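Speaker notes: Keeping a community rugby league club running through a lost season
Prepared for the online club development session, Apr 28, 2020
Delivered on behalf of the Lelov District Rugby League

Opening

Good evening, and welcome to the clubs joining us for the first time. The session will run without a break. Questions are held to the end, and written questions will be answered by email where time does not allow.

State at the start that no decision has been made on a restart date. The league will not speculate tonight. The planning assumption for the district is that no contact training takes place before August, and clubs should prepare their budgets and pitch bookings on that basis.

The subject this evening is what a club can do with the months in between. The notes cover registration, player fitness, equipment and the shortened fixture format.

Slide 2 - Where the district stands

The district has 2139 registered players across all age groups. Of these, 372 are in the under-12 and under-14 grades, where the risk of losing players over a missed season is greatest. A junior who misses one spring often takes up something else and does not return.

Fees already paid for the season will be carried over. Clubs should not issue partial refunds on their own account before the league circulates its guidance. Pause here, as this point drew the most questions at the previous session.

Slide 3 - Registration

All renewals move to the Kindance system. Paper forms will be accepted from families without internet access, but the club secretary must enter them within the week.

Remind clubs that medical declarations do not carry over. Every player, senior or junior, needs a new one before the first contact session. Last season 137 declarations were missing at the time of the opening round, and several matches kicked off late while team sheets were corrected.

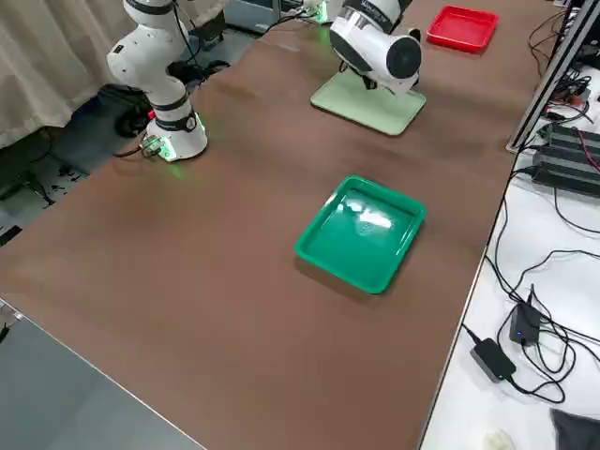

Two robot arms and plastic trays on a long table.

Slide 4 - Training at home

The league has issued a home program for senior players and a shorter one for juniors. It asks for no equipment beyond a ball and a clear space. Senior players have three running sessions and two strength sessions a week. Juniors have two sessions of movement and handling, none longer than half an hour.

Coaches are asked to keep to the program as written. There have been reports of clubs setting weekly time trials and posting the results. The league does not support this. Players are training alone, without supervision, and many are working long shifts. Public tables of times encourage injured players to continue when they should stop.

Handling skills fade faster than fitness. For the halves and the hooker in particular, ten minutes of passing against a wall on most days will do more good than another long run. Show the clip of the short-side pass once, without sound, then move on.

Tackling technique cannot be practiced at home and should not be attempted with family members. The return plan sets aside the first two weeks for tackle work at walking pace, on pads, before any opposed session. Clubs that skip this stage will not be cleared to play.

Slide 5 - Equipment and kit

Every club should complete a full equipment check before training resumes. The league has set aside 2000 dollars for replacement items, to be shared among clubs that return the checklist on time. Tackle pads, post protectors and first aid supplies have priority. Playing shirts are not covered. 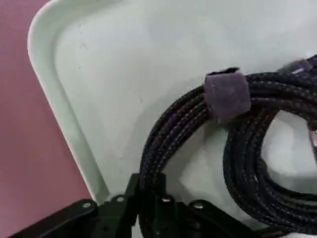

First aid supplies should be the first item on the checklist, because expired stock is the most common fault found at inspection. Tape, gauze and gloves should be taken out of the bag, sorted by date and repacked by one named person at each club. Mouthguards left over from last season are to be thrown away. For small items the league suggests a plastic tray with a raised rim, in a pale color such as gray-white, set on a plain table in the changing room. Studs, stud keys and whistles stay together in it, and a missing item is easy to notice before the team leaves for an away match. Larger items remain in the locked store.

Water bottles must not be shared when training returns. Each player brings a marked bottle, and the club keeps a small reserve for visiting teams.

Slide 6 - The shortened season

If play is possible, the senior competition will be a single round followed by a final. The Tóth Shield will be held over to next year. The Skokier Cup, which is played in one day, remains under review and will go ahead only if enough clubs can field a full squad.

Matches in the opening two rounds will be played in four quarters, with unlimited interchange. This is a welfare measure and is not open to agreement between captains on the day. Referees have been instructed accordingly.

Promotion and relegation are suspended. Expect objections from the clubs that finished near the top of the second division last year. The position is that a single round does not give every side a fair balance of home and away matches.

Closing items

Checklists go to the district office by email. Clubs without a named welfare officer should appoint one before the next session and send the contact details with the checklist.

Open the floor for questions. Take registration first, then fixtures.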